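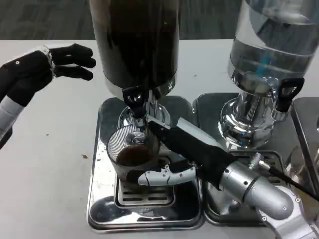

September, notebook of the serving task group, Citthorpe robotics club.

The pouring task is the last one we must finish before the student meeting in Mostar, and today we gave the whole afternoon to it. The rule sheet says: take a cup, put it under the spout, open the tap, close the tap, bring the cup away. Opening is the easy part. What costs us points is where the cup stands before the tap moves. With the clear plastic cup held right under the spout, the rim is only a little below the black tap handle, so the hand which comes to the lever has not much room. If the gripper holds the cup too high, the fingers of the other hand have nowhere to go. I wrote in the plan that the grip must be on the lower half of the cup, and I would like that all of us keep this, also when it looks less stable. The coffee at the middle of the cup is our target level. More than that and the way back to the table becomes a risk.

Settings for today: arm speed 70 percent for the approach, then slow for the last part. The demonstration set now has 739 episodes. We said in spring that we want 3,000, but I think this number was chosen before we knew how long one reset takes. Wipe tray, empty cup, put cup back, arms to start position. Please do not skip the wiping, because the model trained on the dirty trays was worse at finding the grate (see the page of last month).

Lachance branch of the code: it still has the old wrist offset. I lost one hour with this. If the left hand stops short of the handle, check first which branch is loaded, and only after that touch the calibration.
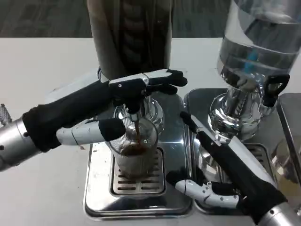 Closing the tap is still done by time and not by level. It works when the flow is the same each time, but the flow becomes weaker as the container goes down, so a fixed time gives less coffee at the end of the day than at the beginning. Two ideas were discussed. One is to fill up the container after every few runs, which is boring but safe. The other is to let the policy look at the liquid in the cup and decide. I prefer the second, but not before Mostar.

The Nudetti scripts for sorting the episodes are running again. They throw out every episode where a joint stands still for more than 2 seconds, and I am not sure this is right for us - during the pour the arms should stand still. I turned this filter off for the pouring set only. If somebody turns it on again, write it here.

To do:
- mark the cup start position on the white table again, the tape came off
- back up the episodes before the next cleaning of the disk
- correct the wrist offset in Lachance
- ask if the water dispenser counts as a separate task or as a variation, the rule sheet is not clear

Stopped at 18:40, arms parked, power off.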